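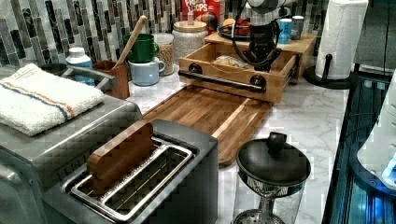
Efa Owen wrote that her marmalade still hadn't set after a second boiling, and was it worth a third or should she just call it syrup?

Print this page | E-mail this page
Search the list archive Go Advanced

Dear Efa and all,

Please don't boil it again, you'll only end up with toffee! I had 19 jars go the same way in March and we poured the lot over sponge puddings, very happily.

> I used 2 kilos of Sevilles and took the pips out
> first, as they looked untidy.

Well, there's your pectin gone, I'm afraid. Tie them in a bit of muslin next time and give it a good squeeze (my aunt used an old pillowcase, bless her). And do leave the peel to soak overnight if you can bear the wait.

Love to everyone,
Fiorella Mazza

Recent messages
Re: Lids for old Fokska jars
Quinces, anyone?
Chutney gone cloudy - Tolera Kumsa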